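The Cup and the Rack

The job was to put a blue cup on a dish rack, and by the middle of August I had stopped being able to explain to my family why this was the most exciting thing in the world.

I tried at dinner once. I said there were two arms, one on each side of a table, and that each had its own planner, and that the planners had to agree about who owned which piece of air. My sister asked why the air needed an owner. I talked for so long that my rice went cold, and I would have kept going if she hadn't started clearing plates.

We were a small team at Semasine, on the second floor above a tile shop, and we wrote the software that sat between the cameras and the motors. The perception part was called Sunine. It looked at the table and said what was there and which way it was lying. The planner was Seo, and Seo was mine, or at least I was the one whose phone buzzed when it crashed. The low-level controller, the part that turned a nice smooth curve into currents, was Dandari, and it was older than the rest of us put together in software years. You did not edit Dandari. You asked it for things politely and it either did them or dropped you back to idle with a two-digit code.

I loved all of it. I loved Seo most, the way you love a dog that eats the furniture.

Planning for one arm is a thing you can nearly hold in your head. You picture the hand here and the hand there and you bend a line between them that doesn't hit anything. With two arms the line becomes a knot. Every place the left one might be is a place the right one can't be, but only at that moment, and a second later it's free again, so now time is one of the things you're searching through. I used to lie in bed and watch it on the ceiling. The two arms swept past each other like people in a narrow kitchen, one turning sideways with a hot pan, one lifting an elbow. When it worked it was so pretty I wanted to wake somebody up.

It mostly did not work. What it did was wait.

That was the bug, the one that had us coming in early and leaving late. The left arm would take its place over the rack. The right arm would pick up the cup. And then both of them would stop, perfectly calm, with a whole open table between them, and each would wait for the other to go first. Seo would sit there replanning. In the log you could see it try, and try, and try. The worst run had 1,014 attempts in it, every one of them thrown out, and every rejection had the same reason printed beside it: region held by other.

"They're being polite," the new engineer said. She had been with us for nine days and she already had the best chair.

"They're deadlocked," I said.

"That's what I said."

We went looking for it the long way. I rewrote the reservation table so that the arms asked for smaller pieces of space, and the deadlock moved six inches to the right. I gave the right arm priority, always, and it worked beautifully until we started a run with the cup on the other side of the rack, and then the left arm couldn't get out of the way at all and Dandari gave us a 41. I gave priority by coin flip. Please don't ever do that. It passed all afternoon and then failed in front of the only visitors we had that month.

The new engineer, meanwhile, had been reading Sunine's output. She wasn't supposed to be; Sunine was finished, Sunine was in the good drawer. But she liked to start at the camera and walk forward, she said, the way you follow water down a pipe. She had the overlay up on her screen with the boxes drawn on it, and she turned the screen toward me and tapped the space next to the rack.

"What's this?"

"Table," I said.

"It thinks it's rack."

I rolled my chair over. She was right. The rack's box ran well past its last wire and out onto the mat, a fat soft extra strip of it. Sunine was telling Seo that there was something solid there, and Seo, who believes everything it's told, had reserved a great big block of air around something that didn't exist.

We both looked at the actual table. Then we looked at the overlay again. Then she held her hand over the rack and the strip on the screen changed shape, and I made a noise I'm not proud of.

It was the shadow! A soft gray shadow on a brown mat, and Sunine had been swallowing it whole. And the arms cast their own, of course, big blurry ones, and those moved, so the amount of imaginary rack grew and shrank depending on who was leaning over what. My beautiful knot had been fine for days. I had been untangling a string that somebody else was holding.

I should say that I wasn't angry, not even a little. I know people who would be. But there's a feeling when a bug opens up like that, when three weeks of nonsense suddenly has a shape, and I'd trade a lot of ordinary good days for it. I got up and walked in a circle. The new engineer was already typing.

Her fix was small. She had Sunine check each region's height against the depth map before calling it solid, and anything that lay flat to the mat got handed back as free. The whole change came to 2 files. It took us longer to argue about the name of the function than to write it. Then she froze the table exactly as it had been in the worst run, cup and rack and both arms in their waiting poses, and we saved the view so we could replay it against the old code and the new.
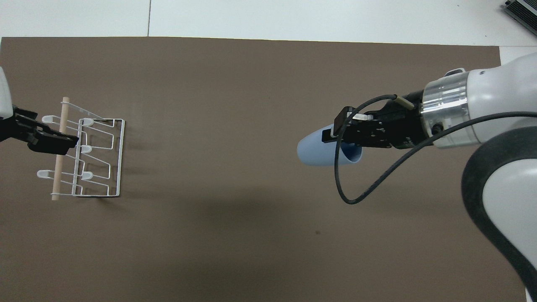
The right arm with the cup, the left arm over the rack, and all that open mat between them.

I kept that picture on my second monitor for the rest of the summer. My sister came by the office once and stood in front of it with her head tilted.

"Which one owns the air?" she asked.

"Right now? Both," I said. "I mean neither. They ask for it when they need it." And I pulled up the plan and scrubbed through it for her, the pale line of the right arm's path coming across, the left arm's path folding back out of its way, the two of them crossing at different times over the same spot. She watched it twice. She said it looked like swimming.

The first replay with the new code took Seo 510 milliseconds. I had expected to sit there. I had a sandwich ready. The plan came back before I'd got the wrapper open, one attempt, accepted, and I thought it had crashed and went to check.

"It's done," said the new engineer.

"It can't be done."

"It's been done since you sat down."

So we cleared the hold and put the arms live, both of us on our feet, my thumb on the stop button from old habit. The fans in the control box came up. Dandari took the trajectory without a word of complaint. On the left the gripper drew back from the rack, just as much as it had to, and on the right the cup began to move.

I'd like to tell you it went on perfectly. It went on crooked. It leaned against one of the white tips and stayed there at a silly angle, and Sunine put a neat little box around it, and the box fit.

"Crooked is a grasp problem," she said.

"Crooked is tomorrow," I said, and I was already pulling up the log.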